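**Horside sloped-wall bin, large, grey** — page updated 6 Feb 2024

Stock is back. Order the usual way, phone or the form. If you had one on backorder it goes out first, no need to ring us about it.

## What it is

Big rectangular open bin, walls slope in toward the floor on all sides. One size, one colour (grey). No lid, no dividers, no wheels. Made for us by Doreck, sold under the Horside name, same bin as the old Doreck listing if you've bought from that. The old part number still works on the order form, it just redirects.

People use them for loose parts, toy blocks, offcuts, returns, sorting, all the stuff that gets tipped out and picked through by hand or otherwise. The slope is what you're paying for. Small things slide back to the middle insted of sitting hard up in a corner where you can't get your fingers round them.

## Quick specs

- Capacity: 133 litres, filled level
- Colour: grey only
- Lid: none, not planned
- Nesting: yes, empty
- Stacking when full: no
- Pack size: 4 to a carton, singles on request
- Warranty: 2 years on the shell, not on the finish

Outside measurements are on the drawing, which we email with every quote. Please read them off the drawing and not off some reseller's listing. There's one going round with length and width swapped and we've had a few returns because of it.

## Where to put it

Flat surface. Bench, table, sheet of timber, floor, all fine. Carpet is OK too but the bin will creep a bit if people lean on the edge, so put a board under it. Don't hang it off the edge of a bench. If you're working from above leave clear space over the top, and more than you think, you want to get down to the floor of the bin at the far side without catching the rim.

Light matters more than people expect. Grey floor, bright parts, easy to see. Grey parts on a grey floor, much harder. Customers with dull metal bits usualy put a lamp to one side so the parts throw a shadow. A coloured liner also works, see below.
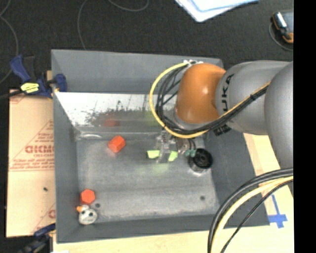 Wear. The floor marks. It will scuff, it will get lighter cloudy patches and faint streaks, and no amount of scrubbing brings it back to how it was out of the carton. Doesn't affect anything. We don't replace bins for marks and neither does Doreck. What we do replace: splits in the corners, a rim that has let go, or a floor that rocks on a flat surface when the bin is empty. Send two photos and the order number.

If you want the floor to stay nice, use a liner. If you don't care, skip it. Most of our repeat customers skip it.

## Cleaning

Warm water, bit of dish soap, soft cloth. Rinse. Let it dry upside down before you nest it or they stick together and you'll be standing on one to get the other off.

No scourers. No thinners. No pressure washer up close. Tape residue comes off with a citrus cleaner, try a spot on the outside first. Marker pen mostly comes off, not always, so label the outside wall and keep the inside clean.

## Filling it

Don't fill to the brim if parts are being taken out by picking. A third full is a good working level for blocks and similar chunky shapes. Things with flat sides, hex pieces especially, will settle on a facet and stay there, or end up leaning on each other. Give it a shake or stir between batches. Round stuff runs to the lowest point and bunches up.

Down to the last few pieces, they can end up anywhere on the floor. The slope helps on the walls but the floor itself is a floor. If you need the last piece to come to the middle every time this isn't your bin, look at the Dastano tray instead. Smaller, deeper dish, costs more, ships seperately.

## Goes with

**Liner, Horside.** Sits on the floor of the bin only, doesn't climb the walls. White, black or pale blue. Cut with scissors if it's a tight fit. Sold in twos.

**Base board, Sánchez.** Pale timber board, sanded, no finish on it. Sized a little bigger than the bin so there's a lip to rest things on. You can oil it. We don't.

**Dastano tray.** See above. Won't sit inside this bin, people ask.

**Label holders.** Out of stock until June. Tape works.

## Questions we get

*Can I drill it?* Yes, in the wall, up near the rim. Warranty stops there though. Not the floor please.

*Can I stand in it?* No.

*Will it go through a standard door?* Yes, tipped on its side. Flat, depends on the door. Check the drawing.

*Do you do it in blue?* No. We asked Doreck, they'd want an order of 2,000 before they changed the colour, and we're not doing that.

*Is it food safe?* Not rated for it. Don't.

*Do old ones nest with new ones?* Yes, as long as the rim isn't bent. Mixed ages can be a bit snug.

*Can it live outside?* Under cover, sure. Full sun all summer, we'd rather you didn't, and fading isn't a warranty thing.

## Freight

Cartons are bulky more than heavy, so carriers charge on volume. Metro is fine. Regional gets pricey for a single — if you're buying one and you're a long way out, go in with a neighbour or wait till you need the full carton. Pickup is free, bring a ute or a van. A hatchback with the seats down takes one bin, possibly, depending on the hatchback. Bring a strap.

Check the carton before you sign. Dented cardboard is normal, a crushed corner isn't. Write it on the docket and tell us the same day, carriers won't look at it after that.

## Returns

Unused, un-drilled, in the carton, within the month. You pay freight back unless we sent the wrong thing. Used ones we can't take, sorry, even if it was only the once.

Price is on the form, changes with freight so we dont list it here. Trade accounts log in first or you'll see the retail one.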